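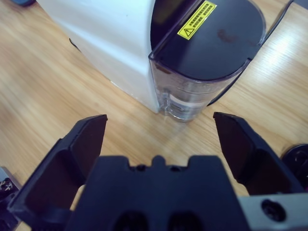 Marichka Antoniuk pergunta se a medição das pregas cutâneas pode ser feita depois do treino. Não convém: o inchaço local altera a leitura.

Medição com adipómetro

Marque os pontos no lado direito do corpo. Segure a prega entre o polegar e o indicador, aplique as pontas a 1 cm dos dedos e leia após dois segundos. Repita três vezes por ponto - sempre na mesma ordem - e registe a mediana.
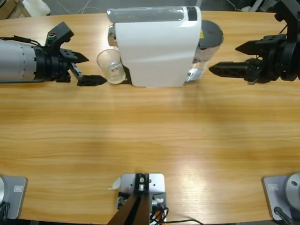 Máquina de cápsulas com copo de vidro.

Deixe passar 12 horas sem exercício antes da sessão. Nova medição ao fim de cerca de 15 dias, com o mesmo avaliador e à mesma hora.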